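Lundlow Planning and Licensing Decisions: data card

What the dataset holds

The set covers planning applications, building control sign-offs and premises licences decided by Lundlow Borough Council, along with the register of interests declared by councillors who voted on them. Each row is one decision. There are 529 decisions in the current release, and each is linked to the minutes of the meeting where it was taken, or to the officer's report if it never went to a meeting.

It was put together by Consuelo Cuesta and Tin-yau Yau, who wanted to know how often a councillor with a declared interest stayed in the room for the vote. The council publishes all of the papers, but as scanned PDFs in three separate places, with no shared reference number before the change of system in March.
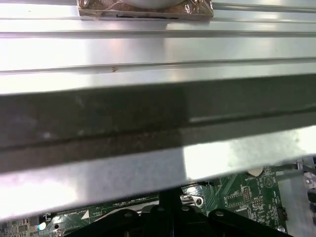
Files

decisions.csv: one row per decision, with reference, ward, type, applicant, agent, date received, date decided and outcome.

votes.csv: one row per councillor per recorded vote. Votes taken by a show of hands with no names in the minutes are left out.

interests.csv: declarations as they stood on the day of the vote. If a declaration was amended later, both versions are kept and the column "amended" is set to 1.

agents.csv: law firms and planning consultants named on the forms, with spelling variants joined under one name. Chiang appears in the papers under four spellings.

notes.txt: anything odd we found while checking, in no special order.

How it was made

The PDFs were downloaded from the council's site and run through text recognition. Noémie Bodin then checked the reference, the outcome and the names of those voting against the scan for every row. The free-text fields, mainly the description of works and the conditions, were checked only in a sample of 200. Expect stray characters in the rest, above all in the older licensing papers, which were typed on a form with a grey background.

Councillors were matched between files by name and ward. Two councillors for Oneck shared a surname for part of the period, and where the minutes gave only "Cllr" and the surname we left the match blank. Please don't fill these in by guesswork and send them back to us as corrections.
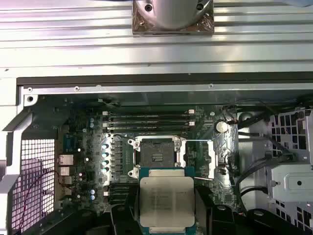 Outcomes are coded as granted, granted with conditions, refused, withdrawn or deferred. A deferred item that came back later has two rows, joined by the column "parent_ref". If you only want final outcomes, drop any row whose reference appears as a parent.

Dates are in day/month/year order. Blank means the date was missing from the papers. A few licensing dates fall on a Sunday, and we have left them as printed.

Known gaps

The papers for one licensing hearing on the Sesport leisure site were withheld in full, so the set has the outcome but no vote and no agent. Reports marked exempt are missing throughout. The register of interests was not kept online in the earliest part of the period, and Hoi-yan Su copied those pages by hand at the town hall. They are marked "transcribed" in the source column.

Questions we have been sent

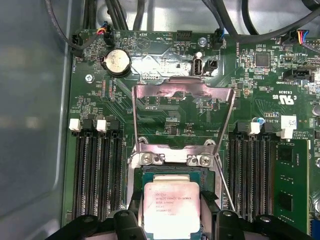
Does a declared interest in this data mean the councillor broke the rules?
A declaration is only a statement that an interest exists. Many kinds allow the councillor to speak and vote, and the file has no column for whether the rules were followed. Anyone writing about a named person should read the full minutes first.

Can I get the original scans?
They are not in the download, which would be too large. The column "source_url" points to the council's copy. Where the council has taken a paper down, write to us and we can send ours.
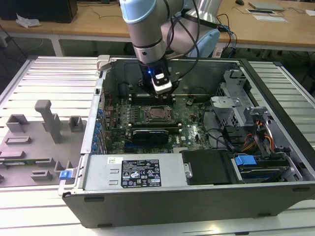
How are conditions stored when there are a lot of them?
Each condition is kept as plain text in one field, separated by a vertical bar, and the field is cut at 1000 characters. The column "conditions_full" says whether the text was cut. Most of the cut ones are for large housing schemes.

Corrections

Send the reference, the column and the page of the source paper to Yi-chun Chang, who looks after the files. Corrections go into the next release and are listed in changes.txt. Rows are never deleted; a row found to be wrong throughout is marked "void" and keeps its reference.

Terms of use

Free to use and share with credit to the Lundlow decisions project. Applicants' home addresses have been cut back to the street name, and we ask that you do not put the house numbers back in any version you publish.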